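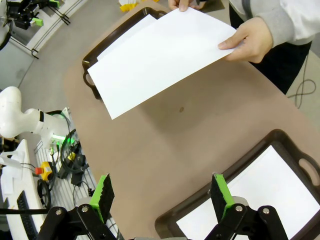

饮食与肠道健康研究 参与者招募

Pastach 营养研究中心现面向本市居民招募参与者,参加一项关于膳食纤维摄入与肠道健康的饮食干预研究。研究由 Gert Naidoo 博士负责,方案已通过中心伦理审查。

一、研究内容

许多成年人每天吃的蔬菜、豆类和全谷物偏少。本研究想了解,在不刻意控制总热量的情况下,把一部分精制主食换成全谷物和豆类,对排便习惯、餐后饱腹感和血脂有什么影响。

参加者将随机分到两组。甲组按研究提供的食谱吃饭,每日主食中至少一半为糙米、燕麦、荞麦或杂豆;乙组维持原来的饮食习惯,只做记录。分组由电脑决定,参加者和研究人员都不能挑选。乙组参加者在研究结束后可以领取同一套食谱和一次营养咨询。

本研究不涉及药物,也不涉及保健品。研究期间不要求节食,不设减重目标。

二、招募对象

1. 年龄在25至40岁之间,男女不限;
2. 在本市居住,研究期间没有长期外出计划;
3. 每周至少有五天在家吃晚饭,或者能够自己准备晚饭;
4. 能读写中文,会用手机填写简单的表格,也可以选择纸质记录本;
5. 近三个月体重基本稳定。

有下列情况之一的,暂不适合参加:

1. 确诊炎症性肠病、乳糜泻或做过肠道切除手术;
2. 对小麦、大豆、花生或其他豆类过敏;
3. 怀孕、哺乳或计划在研究期间怀孕;
4. 正在服用降脂药、降糖药,或近两个月内使用过抗生素;
5. 正在参加其他饮食或药物研究;
6. 长期素食,或者目前每天已经大量食用全谷物。

不确定自己是否符合的,可以先报名,由工作人员电话核对。

三、需要做什么

研究从9月开始,每位参加者的参与时间为12周,共到中心来四次。

第一次到访:签署知情同意书,测量身高、体重、腰围和血压,空腹抽血一次,填写饮食问卷。全程一个半小时左右。请在前一晚十点以后不再进食,可以喝白水。抽血后中心提供早餐。

第二次和第三次到访:分别在第4周和第8周,测体重、血压,交回饮食记录,与营养师面谈。这两次不抽血,不需要空腹,每次四十分钟以内。

第四次到访:第12周,项目与第一次相同,另加一份结束问卷。

在家期间,每周选三天记录全部饮食,包括饮料、零食和调味用油。其中一天须为休息日。记录写清食物名称和大致分量即可,不用称重。中心会发一套量勺和一本食物分量图册供对照。排便情况每天记录一次,用表上的编号填写。

甲组参加者每两周领取一次食材包,内有杂粮、干豆和食谱卡。食材由 Clarden 粮油店按研究要求配货,费用由中心承担。食材包可以在中心领取,也可以在 Degefa 社区服务站领取。

四、可能的不适

突然增加纤维,有人会腹胀、排气增多,多数在一到两周内缓解。甲组的食谱前两周用量较低,之后逐步增加,请按食谱安排,不要自行加量,同时注意多喝水。抽血可能引起局部疼痛或淤青。如果出现持续腹痛、便血或其他明显不适,请停止按食谱进食,立即就医,并告知研究人员。

五、补贴

每次到访发放交通补贴,完成全部四次到访的另发误工补贴。具体金额写在知情同意书中,签字前会逐项说明。中途退出的,已完成的到访照常发放补贴。参加者可以得到本人两次血脂检查的结果。检查结果仅供参考,不能代替医生诊断。

六、个人信息

报名资料和研究数据分开保存,数据以编号登记,不出现姓名。发表的结果只用汇总数据。未入选者的报名资料在招募结束后销毁。参加者可以随时退出,不需要说明理由,不影响今后在中心接受咨询服务。

七、经费来源

研究经费来自 Clundero 公共健康基金。Clarden 粮油店按市价供货,不参与研究设计、数据分析和结果撰写。

八、报名方式

本次共招募37人,额满为止。报名有以下几种办法:

1. 到中心一楼服务台领取报名表,当场填写或带回填写;
2. 在 Degefa 社区服务站领取并交回报名表;
3. 通过中心网站“参与研究”栏目在线填写。

报名表只需填写姓名、出生年份、联系电话和方便接听的时段,以及背面的健康情况勾选项。请不要随表附身份证复印件或病历,需要核对时工作人员会另行通知。同一家庭限一人参加。

收到报名表后,工作人员会在五个工作日内打电话核对条件,通话时间十分钟左右。符合条件的,约定第一次到访时间,并提前寄送知情同意书,供本人和家人阅读。名额已满时,后续报名者列入候补名单,有人退出时按报名先后联系。

第一次到访请带身份证原件和正在服用的药品清单。中心门口停车位有限,建议乘公交前来。

有疑问可向服务台咨询,或在报名表备注栏写明,由研究组回电答复。

Pastach 营养研究中心
2022年6月5日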